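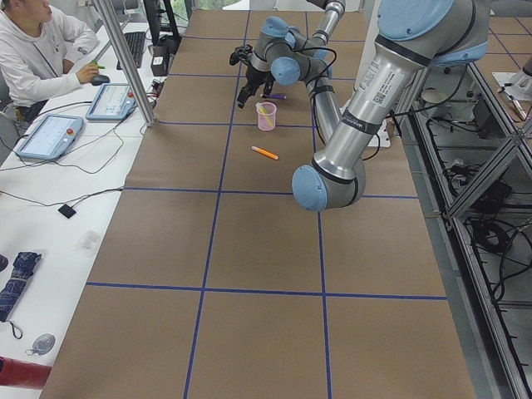 Review: Omell Bench Rules for Two-Arm Cells, version 2

Reviews > Automation > Practice guides
Search reviews Go
Jan 17, 2026 - by In-ho Han

Omell Bench Rules is a paid practice guide for small collaborative cells: a printed binder, a set of log sheets and a file of checklists. It does not replace a risk assessment and says so on the first page. We worked to it for 1,704 pick-and-place cycles, all of them markers into a cup, with Anas Majali and Fadi Dabbas taking turns as operator.

Surface and grid

The section on surface marking is the strongest part. It asks for a matte covering, straight tape lines in one color, and cells large enough that an object can lie at any angle inside one. Overlapped tape is allowed at a seam, but the step has to be noted on the log sheet. Before each block the operator clears the grid and checks the bare cells from the wrist camera.
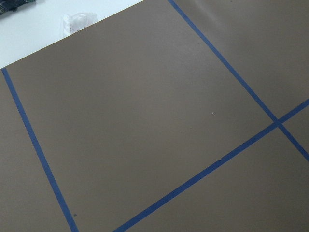
Object placement and reset

Start positions are logged by cell and heading. Caps count as part of the object, so a marker's heading is read from the cap end. The reset rule is strict: both arms go to hold before a hand enters the grid, and the pendant is within reach of whoever enters. Fadi found the wording clear. Anas wanted a separate rule for objects that come to rest on a line, and I agree with him - the guide leaves it to the operator. 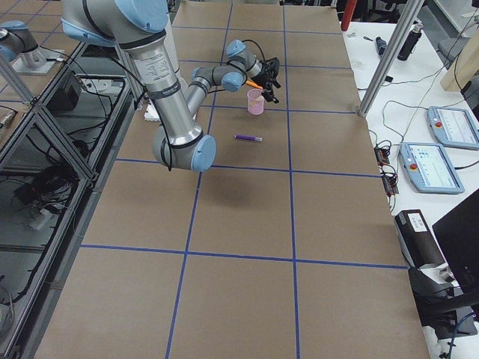

Orange marker in the gripper, with the cup and a purple marker on the table.

Stop checks are due every 200 cycles, on both pendants. We moved to every 100, which the guide permits, and lost little time by it.

Shared reach

The weakest section. Version 2 defines a shared zone between the arms but gives no method for setting its width.

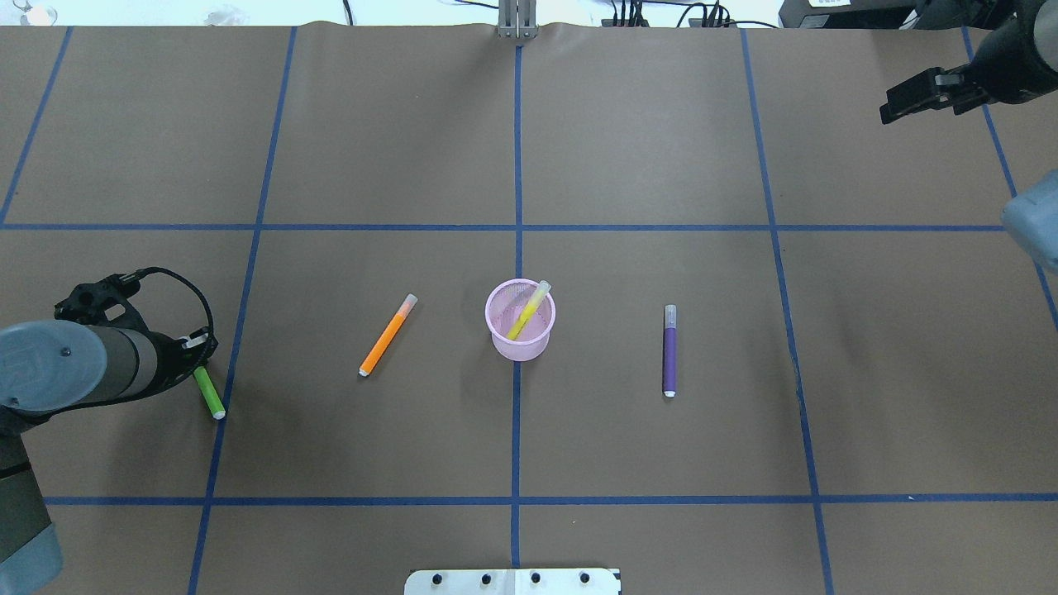 We ended up assigning columns to each arm and treating the middle line as closed unless the other arm was in hold. Cable slack gets one paragraph, and it needs a page. Loops at the wrist should be checked at full extension and again at the lowest pick.

Worth buying for the log sheets and the reset rule. Labs with a written procedure for shared zones should keep their own.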